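Lettre d'information – Février 2018
Rubrique Linge et textile

Plier le blanc sur une surface en polaire : notes de méthode

La rubrique du mois de janvier traitait du rangement des draps-housses. Plusieurs abonnés de Furnbridge ont demandé une suite consacrée aux petites pièces, serviettes et carrés de toilette, lorsque le pliage se fait sur le lit et non sur une table. Le cas est courant dans les logements sans buanderie. Il appelle quelques précisions, car la surface du lit modifie le comportement du tissu.

Premier point, l'adhérence. Une polaire retient la fibre bouclée par friction. Une serviette posée en vrac ne glisse pas, mais elle ne s'étale pas non plus : chaque faux pli reste en place tant qu'on ne soulève pas la pièce. Tirer un angle à plat déforme la lisière et entraîne la couverture. Il faut donc lever, secouer une fois, puis reposer par le bord le plus éloigné de soi. Sur une table lisse, la même opération se fait par simple traction.

Deuxième point, la tension du support. La couverture doit être tirée vers les quatre coins du matelas avant de commencer. Un support détendu forme des vagues qui se reportent dans le pliage, surtout avec les pièces minces.

Troisième point, la prise. Une pièce froissée se reprend par un seul endroit, de préférence près d'une lisière. On laisse le reste pendre, on repère un angle, puis le second en suivant l'ourlet. Saisir une poignée de tissu au milieu donne des plis verticaux serrés qu'il faudra ensuite ouvrir un par un.

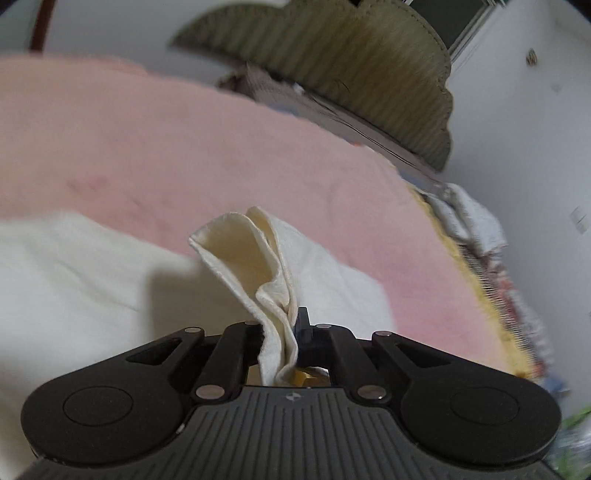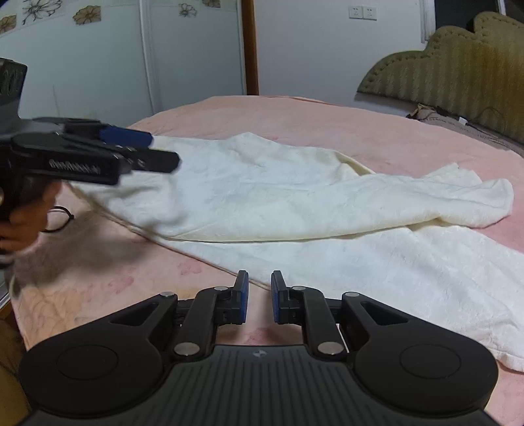

Linge blanc ou crème froissé, sur fond de polaire rose.

Le contraste des couleurs a son utilité. Sur un fond rose, les bords d'une pièce claire se distinguent sans effort, y compris sous un éclairage faible. Sur un drap blanc, l'ourlet se confond avec le support et la recherche des angles prend plus de temps. Les ateliers de Jirnilthorpe travaillent pour cette raison sur des fonds teintés, au prix d'un contrôle plus strict du dégorgement : toute couverture neuve de couleur vive passe par deux lavages séparés avant de servir de plan de travail.

Pour le pliage lui-même, nous conservons la séquence publiée dans la fiche 155. Plier en deux dans la longueur, lisière sur lisière. Lisser du centre vers les extrémités, paume à plat, sans appuyer. Plier ensuite en trois dans l'autre sens, le bord libre à l'intérieur. Retourner la pièce et la déposer sur la pile, dos arrondi vers l'extérieur. Une pile ne dépasse pas six serviettes ; au-delà, celles du dessous se tassent et perdent leur gonflant.

La polaire perd des fibres, et les boucles d'éponge les retiennent. Il est conseillé de passer une brosse à linge sur la couverture avant la séance, puis de secouer chaque serviette à l'extérieur du lit. Les pièces destinées au visage seront pliées en premier. Les lunettes et autres petits objets se posent ailleurs que sur le lit – une monture fine disparaît vite sous une serviette.

Côté rangement, les casiers Trikik acceptent le pliage en trois sans reprise. Les paniers Noguchi, plus étroits, demandent un pli supplémentaire dans la longueur ; l'épaisseur augmente et il faut alors réduire la pile.

La fiche 155 révisée est jointe à l'envoi papier, tiré à 2 000 exemplaires. Les abonnés à la version électronique la recevront avec le prochain numéro, en même temps que le tableau des dimensions de casiers.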